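# Two arms deadlock over the same bowl, planner just gives up

**cozma_bench**, Sunday, March 21, 2021

Hi all! I've got a two-arm tabletop setup running Timudo for planning, and I'm trying to get both arms to work over one bowl at the same time. Left arm holds a small box, right arm goes for a bottle. Each arm plans fine alone (nearly every try). Together, I get "no valid path" in 7 runs out of some 50, and when I do get a path the right arm sometimes stops short and waits forever. 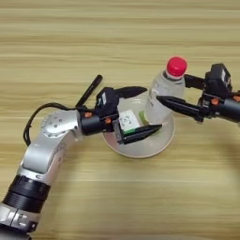
I've already bumped the planning timeout from 4 seconds to 30 and it made no difference at all – it fails just as surely, only slower. Collision padding is whatever came with the install. Do I need to plan both arms as one group, or is there a trick to keeping them separate? I'd really like to keep them separate, my whole task script is written that way.

**drostari_fan**

Had this in February! Check your padding first. The stock value is huge for two grippers that close together, and the planner thinks the fingers are touching when there's still plenty of air. I cut mine way down on the finger links only and most of the failures went away.

Also, did you attach the box to the left gripper in the planning scene? If it's still listed as a loose object you'll get weird collisions with your own fingers.

**slowjoints**

Padding is part of it, but the waiting forever is a different bug. With separate groups each arm treats the other as a frozen obstacle, so if left parks over the bowl, right never gets a clear goal. Make one combined group just for the bowl step and leave the rest of your script alone. Cekier has a merge call for this, no idea if it works with your version.

**markerless**

did you try restarting the planner node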